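Subject: Re: [league-tech] Two-leg ties and the tiebreak script
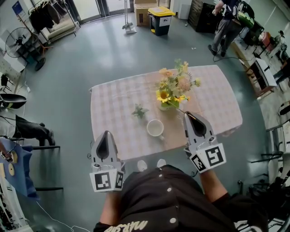
On Thursday Nadine Sfeir wrote:

> The standings page has Bornico going through against Lirley. Both legs
> finished 2-1 to the home side, so the aggregate is 3-3 and away goals
> are level as well. The rules say extra time in the second leg, then
> penalties. Neither was played, as the referee had been told the script
> would settle it. Can someone explain what the script did?
>
> Also, is the same code used for the group stage? Saarela and Zurketti
> are level on points there and I would like to know before the last
> round.

Nadine,

I went through the log. The script compares aggregate, then away goals, then falls through to the group-stage comparison, where the next key is disciplinary points. Bornico had fewer yellow cards over the two legs, so they were marked as winners. The fallthrough is a bug. Knockout ties should stop after away goals and return "undecided" unless an extra time or shootout result is present in the match record.

The cause is in the function that builds the sort key. It takes a list of matches and a stage code. The stage code for two-leg ties was changed in April from KO to K2, and the test for "is this a knockout" still looks for KO only. Single-leg ties are not affected. They kept the old code.

To your second question: yes, same function. For the group stage the order is

 points
 head-to-head points
 head-to-head goal difference
 overall goal difference
 overall goals scored
 disciplinary points
 drawing of lots

Head-to-head is computed only among the teams still level, and it is not restarted when a three-way tie is reduced to two teams. The rulebook is unclear on whether it should be. Section 30, second paragraph, can be read either way. For Saarela and Zurketti it makes no difference at present, as only two teams are involved. If a third team joins them on points after the last round, it could. I would like a ruling on that paragraph before the games are played.

I have patched the stage test and rerun it on the archive, nearly 3000 matches. Of the 40 two-leg ties in there, one result changed, and that is Bornico v Lirley. It now shows as undecided. I have not pushed this to the public page. Someone with authority over the competition has to say first whether the tie gets a shootout on a new date or something else. That is outside what the script can decide.

Two smaller items while I was in there:

- Own goals in the second leg count toward the away total for the team credited with the goal. This is correct. I mention it because it was asked on this list before.

- Goals in extra time are stored in the same field as goals in normal time. For away goals we need them apart if the rule is to be applied at 90 minutes only. I suggest a separate field. Old records can be left blank.

Patch is attached. Please check the K2 cases in the test file against your own reading of the rules, in particular the one with an abandoned first leg.

Urho Rautiainen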